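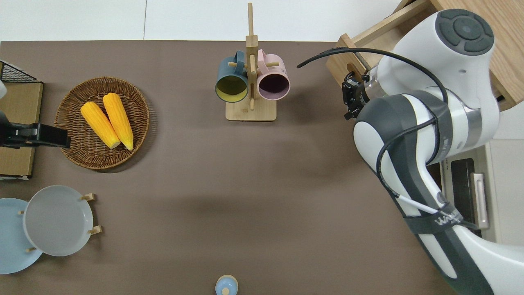
Can a robot put the crockery away yet?

kettle_dweller
June 2019
Asking for a household of four who all believe the mugs walk home by themselves. My sister-in-law swears we'll have a machine doing it within 2 years. I say 30. Settle it please.

senthil_s
Depends on the mugs. A mug tree is nasty: small peg, narrow handle, and the whole thing tips over if you lean on it. Plates standing in a rack are kinder.

Troltine309
Disagree. The peg doesn't move. Teach it once and it'll hang mugs till the power bill arrives. We've a Kaimal arm on our packing bench that does the same lift all day and never asks for a tea break.

senthil_s
The same lift, yes. Now let my kids put the basket of corn somewhere else every morning.

Troltine309
Then fix the kids.

mylene_l
I'd pay good money for one that shuts drawers. Never mind the mugs.

kettle_dweller
Mylene has met my family, clearly.

AusraO
Two arms help more than people think - one steadies the basket, the other picks out of it. Still slow. I watched a Drendex demo in December and could have boiled the corn, eaten it and washed up before it finished.

Troltine309
But you'd have had to wash up.

AusraO
Fair point, annoyingly.

kettle_dweller
So, 30 years then. I'll tell her it was a draw.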